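## Enseñar con la mano, corregir a distancia

En Starnutholm, Clelard registra tareas de mesa por dos vías: guiado manual del brazo y telemando desde una consola Wimska. Desde junio acumula 596 demostraciones válidas; el objetivo son 700. El guiado manual da trayectorias más suaves, pero el operador tapa a menudo la cámara fija. El telemando evita ese problema y añade retardo. Cada tarea se repite con 2 operadores y 3 posiciones de partida.

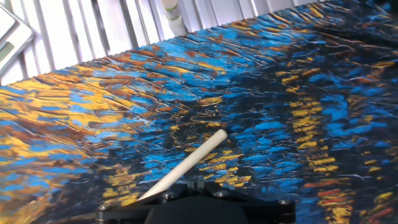 *Vista desde la muñeca: el dedo, sobre una alfombrilla o paño estampado en azul y oro.*

Los pliegues de la tela complican estimar la altura. Doucette, que entrena el modelo, descarta las tomas sin fuerza registrada.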